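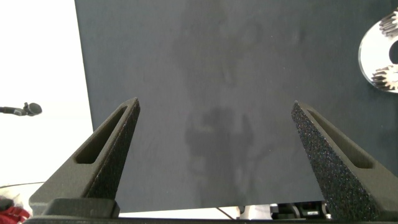 *Over the dark surface, fingers open.*

The ad for the Todberg workshop had promised "a community of makers," and what I got for my 25 a month was a key, a shelf, and a long argument with my cousin about whether a machine could sort gears.

My cousin believed in the machine. My cousin had also believed in the Flokance blender and in a diet made entirely of soup, so I kept my wallet shut for as long as I could. In October I gave in and paid for half of it. My half came to 791, and I wrote the number on the wall above my shelf so that I would have to look at it.

The plan was simple the way my cousin's plans were always simple. We had bought a crate of mixed parts from Maltel when they closed the plant on Văduva Street. Clockmakers and model railroad people would pay good money for the small gears, if somebody sorted them. We would not be that somebody. The gripper would go down, pick up a gear, and drop it in the right cup, all night long, while we slept.

"And who watches it?" I asked.

"It watches itself. There's a camera on the wrist."

"My bathroom scale looks at me every morning. I haven't lost a pound."

We had been at it since supper. At 11 my cousin put out two gears and typed something, and the arm began to lower itself with the slow care of an old man getting into a bath. I had my coffee. I had already worked out what I would say on the drive home. 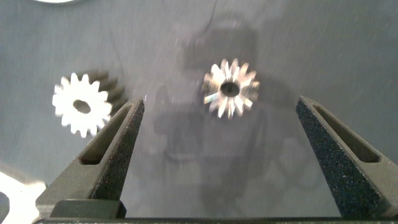

"Which one is it going for?" I asked.

"The metal one."

"Did you tell it to?"

My cousin scrolled up, then down again. The motors hummed. I had sorted half a coffee can by hand that afternoon, partly out of spite, and I could have had these two put away before the kettle clicked off.

"I told it to pick the best one," my cousin said.

"Best at what?"

"It's a score. It goes up to 150."

"What does it give the white one?"

"It doesn't say."

I put my cup down. The arm had stopped, and I noticed I was leaning in with my hands on my knees, the way I used to lean in at the claw machine at the county fair, which took every quarter I had the summer I was nine. I knew what that machine was. I had known it then, too – I'd told everyone in line it was rigged, and then I'd gone to get change.

"Run it," I said.

"You said it was a waste of money."

"It is. Run it."

My cousin pressed the key.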